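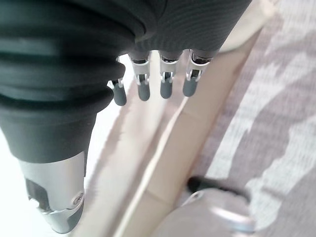 Unit 6 deals with bellows covers, boots and other flexible guards, and with the question of how they are chosen and looked after. A bellows cover is a sleeve with folds, and the folds let it get longer and shorter as the part inside it moves. The black cover with thick ridges stacked one above another is a common shape, and a lower end that narrows into a smooth tubular section is common too. When you sketch a cover for the homework, draw the folded part and the plain end separately and label both.

Terms for this unit

Fold: one complete ridge, from one low point to the next.
Cuff: the plain end of a cover, where it is fastened down.
Closed length: the length of the cover when it is pushed together as far as it should go.
Open length: the length when it is pulled out as far as it should go.
Stroke: open length minus closed length.

Choosing a length

Work from the travel of the machine, then allow for the cuffs. Cuffs do not stretch and must not be counted as part of the stroke. In the Stadetti problem the slide travels 900 mm and each cuff takes up 3 cm. Students often subtract the cuffs from the travel. The travel stays at 900 mm. The cuffs are added to the overall length at both ends.

A cover that is run at its full open length will crack first at the low points of the folds. Leave some slack. If the closed length is too long for the space, use deeper folds or a thinner material, and check that the deeper folds still clear the parts next to them.

Materials

Rubber handles dust and splashed water well. Some types swell in oil, so check the supplier's table before you order. Coated fabric folds flatter and weighs less, but the seams need checking. Leather is still found on older presses, including the one in the Desturcombe reading.

Inspection

Look at the cover fully open and again fully closed. Open each fold with your fingers and look for fine cracks, grit and shiny spots where it has been rubbing. Check the clamps at both cuffs. Write down what you find before you clean anything.

Homework

Read the Desturcombe handout and do problems 2 and 6. Show units on every line. Problem 6 needs the material table from Unit 3. Hand both in at the start of the Saturday lab.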